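Gathering demonstrations at home: how much tidying between takes?
Posted in Home Robotics Help, 3 Oct 2022

Nicanor Sarmiento
Hello everybody, and thank you in advance for reading, because I know I go on a bit! I've been collecting examples for a learning system in our living room, with the arm working near the drying rack, and the goal is for it to learn to take plastic hangers off the pole and put them on the table. I'm using Trulon to save the takes. So far I have 300 of them, and my plan was to get to 3000 before I train anything serious.

My trouble is this. The room is a lived-in room. The stuff on the TV cabinet gets moved, the rack ends up in a slightly different spot, and I've been spending more time putting things back than I have driving the arm. Should I keep everything exactly the same from one take to the next, or let it drift? And do blurry stretches from the wrist camera need to be thrown out? I get quite a few of those when I swing the arm across quickly.

mollus_fan
Same room, same light, same everything. Worked for me. Also buy a better camera.

Hugo Palacios
Welcome, Nicanor, and please don't go buying anything yet! I did my first collection in my mother's dining room, with her good chairs pushed up against the wall, so I feel for you. Let the room drift. If the cabinet looks identical in all your takes, the system may well decide the cabinet is part of the job, and then somebody moves a remote control and your arm goes off to visit the lamp (mine did, more or less). What I would hold steady is the way you drive: the same kind of approach to the pole, a short pause before closing the gripper, and a clean finish.

As for blur, I'd leave it in when it comes from ordinary travel between two spots. The arm is going to see the same smear when it runs by itself, so it might as well get used to it. I'd only drop a take if the blur lands right at the moment of the grasp. Go through 60 of them by eye, with a cup of something nice, and you'll soon get a feeling for it.

Could you put up a few views, from the wrist and from the head camera both?

Nicanor Sarmiento
Thank you, Hugo, that's a load off my mind. One from the wrist first, then 2 from the head camera.

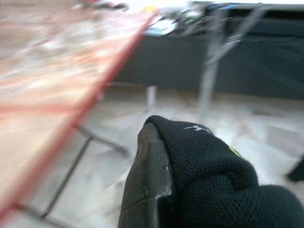
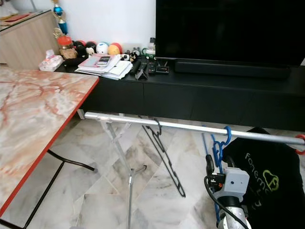
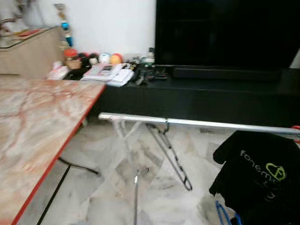
Hugo Palacios
I'd stop well short of 3000 for the first round, my friend. Train on what you have, watch where it goes wrong, and record your next batch around those mistakes, moving the rack a little each time. And write down which takes came before a change in your driving, even if it's only a line in a notebook. I skipped that with my Darunel set and spent most of October sorting it out.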